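The Rulebook Taped to the Door

I expected the safety rules at Prolitz to be the dull part of my visit. I'd come to the Drastside lab to watch robots do kitchen chores, and the first thing I got was a binder! It runs to 44 pages, it lives by the entrance, and you don't go near an arm until you've signed the back.

I read it over coffee, and I have to say I enjoyed it. Somebody with a sense of proportion wrote this thing. The toy food rule is my favorite: new tasks get practiced with pretend groceries until they've passed 15 clean runs in a row. So lunch on my visit was a plastic-looking burger on a pink plate, sitting in a microwave with the door wide open, while a black gripper pressed its ridged finger pad against the upper knob. 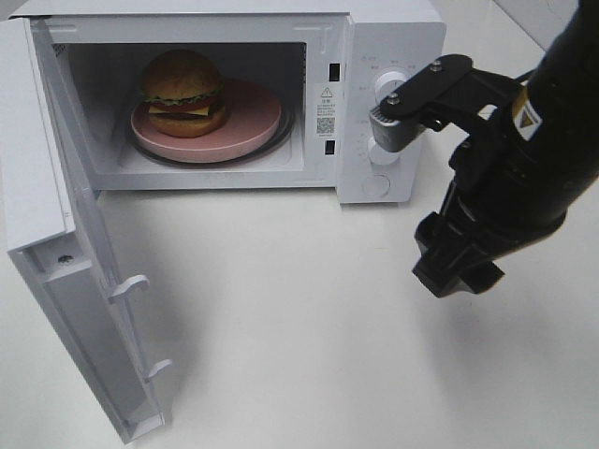 What the knob taught them

Knobs get a whole chapter (I know, I know). A person feels when a dial hits its stop and eases off. An arm has to be told, so the house rule caps the turning force and makes the operator write down the limit before starting. Push too hard and you've bought a new microwave. There's also a line about doors – any door the arm might meet has to be fully open or fully shut, never halfway.

The log of small mishaps had reached 622 entries when I got to flip through it. Most are tiny: a nudged plate, a cable that snagged. Everybody writes them up anyway, and the rules say you can't be scolded for one. A team from Gronadura copied that page word for word after a visit in January, and a workshop in Bragança has asked for it too.

Then there's the clear-table rule, which I've started using at home. Between tasks, the stretch of table ahead of the gripper gets cleared and the fingers are closed before anyone starts the next job. It sounds fussy, but it takes seconds, and starting from the same pose makes it much easier to spot when something's off.
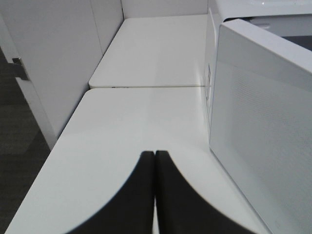 Fingers together, with clear white tabletop ahead.

The binder gets a full rewrite after every 2000 hours of arm time, and the next one is coming up. I asked what was going in. More on cables, they said, and a shorter chapter on knobs.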